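How to fold laundry straight from the basket
June
By Irén Bozsik

In my family we wash a lot. For many years I took the clean clothes out of the basket, threw all of them on the bed, and then I had a mountain. The mountain stayed until the evening, and at night it moved to the chair. I am sure many readers know this chair.

Now I fold straight from the basket, one piece after the other, on a flat table. My friend Annelore Grube showed me this way when we shared an apartment, and I changed only small things. It is slower for the first few times. After that you do it while you listen to the radio.

What you need

A basket with the clean, fully dry clothes. A table or a board which is free and smooth. Mine is a plain white board, 127 cm long, which I bought from Jusoteck for the sewing and never used for sewing. A kitchen table is good too, but wipe it first and let it dry. A tablecloth makes it harder, as the clothes pull it with them when you smooth them.

Put the basket on the table, in a far corner. Do not leave it on the floor. My back noticed this difference already on the first day. If you are right-handed, take the right corner, so your hand goes there without turning the body.

Step 1. Take one piece only

Pull out one piece and let the rest stay in the basket. If a sock comes with it, put the sock back. Don't begin to search for the piece you like to fold. Take what lies on top, also when it is the fitted sheet.

Step 2. Find two corners

This is the part where most people lose time. A dry shirt or towel comes out of the basket as a ball, and it is not clear where is up and where is down. Take any edge with one hand. Then slide the other hand along this edge until you come to a corner. Hold this corner and slide back with the first hand to the next one.
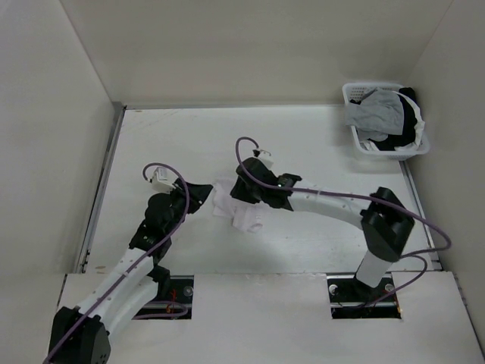
When you have a corner in each hand, lift the cloth a little over the table and pull the hands apart, gently. The lower part should hang free. Give it one short shake. For T-shirts, the two "corners" are the shoulders, and you hold them at the seam where the sleeve begins. If you hold the sleeves, the shirt will turn around itself and you must start again.

Step 3. Lay it down from the far side

Let the bottom edge touch the table first, away from you, and bring your hands toward you while the rest comes down. In this way the air goes out and you have fewer wrinkles. Smooth it with the flat hand from the middle to the sides. I don't press hard, I only go over it once or twice.

Step 4. Fold

Towels: fold in half, in half again, and then in three parts. My bath towels weigh around 600 grams each and they become too thick if I fold them more than this.

T-shirts: lay the front down. Fold one side to the middle with its sleeve, then the other side. Bring the bottom up to the neck, then fold once more.

Small kitchen cloths: only in half and in half again. My husband Uwe rolls them, and the rolls open again in the drawer, but we do not discuss it anymore.

Step 5. Make the piles on the other side

The finished pieces go on the side opposite the basket. I make one pile for each room and not for each person. One pile for the bathroom, one for the kitchen, one for the bedroom. When the basket is empty, I put the piles inside it again, with the bathroom on top, because this is the first door in our hallway.

If something goes wrong

The cloth slides off the table. You are working too near the edge. Move everything one hand further in.

You find a damp piece. Don't fold it. Hang it over a chair and continue with the next one. One damp towel can make the whole pile smell.

You can't find the second corner. Lay the piece down, open it with both hands like dough, and try again from there. With duvet covers I do this every time.

Socks I leave for the very end, when they are lying together at the bottom of the basket. I pair them on the board, and the single ones go in a small bag behind the bathroom door until the next wash.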